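Cleavers at Home: Frequently Asked Questions

Shares 158 – Comments 11

These are the questions we get most often at the Fevmont kitchen store, at the counter and by email. The answers were put together by Roksolana Derkach, who runs the knife department, with help from Ruaridh Halliday on sharpening. If you bought your cleaver somewhere else, most of this still applies.

What is the difference between a cleaver and a chef's knife?

Mostly the shape of the blade. A chef's knife narrows to a point. A cleaver stays tall from one end to the other, so you get a wide flat side you can use to crush garlic or carry chopped vegetables to the pan. You lose the fine tip, so coring tomatoes and trimming fat are easier with something smaller.

Is every cleaver made for bones?

No, and this is the mistake that brings the most damaged blades back to us. A vegetable cleaver is thin behind the edge and will chip on bone. A bone cleaver is thick and heavy, with a blunter edge that does a poor job on onions. If the package doesn't say bone or meat, treat it as a vegetable cleaver. Frozen food counts as bone for this purpose.

What size should I get?

For most home kitchens we suggest a blade 7 inches long. An 11-inch cutting board is too small for it, whatever the board is made of. You want enough room to lay down the knife and still have a place for the food you've already cut.

Should the edge be straight or curved?

A flat edge is best for push cutting, where the whole blade goes down and forward at once. A slight curve lets you rock the knife a little and is more forgiving if your board isn't perfectly level. People moving over from a chef's knife usually like some curve. Try both if the store will let you.

Can I use one on small, soft things like bell peppers and oranges?

Yes. Peppers are a good first vegetable for practice. Cut a pepper in half, lay it skin side down and push the blade through. The skin is slippery and a dull edge will slide on it, so this is also a fair test of whether the knife needs sharpening. For oranges, slice off both ends first so the fruit stands flat.

How should I set things out before I start?

Keep the cutting area clear and put everything else around it. Use a plate for whole fruit and vegetables, a shallow bowl for cut pieces, a tray for anything that drips, and a small pail for peels and seeds. A cloth under it all keeps the dishes from sliding. A wide blade takes up more space than you expect, and things get knocked over when they are too close.

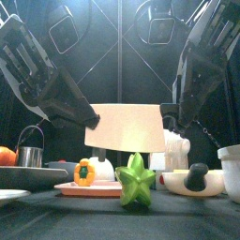

How do I hold it?

Pinch the base of the blade between your thumb and the side of your first finger, and wrap the other three fingers around the handle. Holding only the handle makes the knife feel front-heavy and hard to steer. Curl the fingertips of your other hand under and let the flat of the blade rest against your knuckles.

How do I hand it to someone else?

Don't. Put it down flat on the board, edge facing away from both of you, and let the other person pick it up. Walking across the kitchen with it – keep it down at your side, edge to the back.

Can it go in the dishwasher?

No. Wash by hand with warm water and dish soap, then dry it right away with a towel. Don't leave it in a sink full of water either. Carbon steel will show rust spots very quickly, and even stainless can stain if it sits with citrus juice on it. If you've been cutting oranges or lemons, wipe the blade before you go on to the next thing.

There are rust spots on mine already. Is it ruined?

Probably not. Rub the spots with a paste of baking soda and water and a soft cloth, rinse, dry, and put on a thin coat of food-grade mineral oil. Deep pits won't come out this way, but they do no harm unless they reach the edge.

How often does it need sharpening?

A knife used every day should be touched up on a fine stone once a month. Ruaridh does ours with 5 light strokes on each side, then checks it on a sheet of newspaper. Pull-through sharpeners are often too narrow for a bone cleaver, and we don't recommend them for the thin ones.

Where do I keep it?

Many knife blocks don't have a slot tall enough. A magnetic strip works for lighter cleavers if it is screwed into the wall, not stuck on with tape. For a drawer, use a blade cover. We sell the Ramudia cover in two sizes, and a folded piece of thick cardboard taped along one side will do until you get one.

Do you take old knives?

Yes, at the counter. Wrap the blade in cardboard, tape it closed and write "knife" on the outside. We can't accept knives by mail.

Can I see the sharpening done?

Saturday mornings, at the bench near the back door. Bring your knife clean and dry. No appointment needed, but very busy mornings may mean leaving it with us and picking it up in the afternoon.

11 comments – Share this page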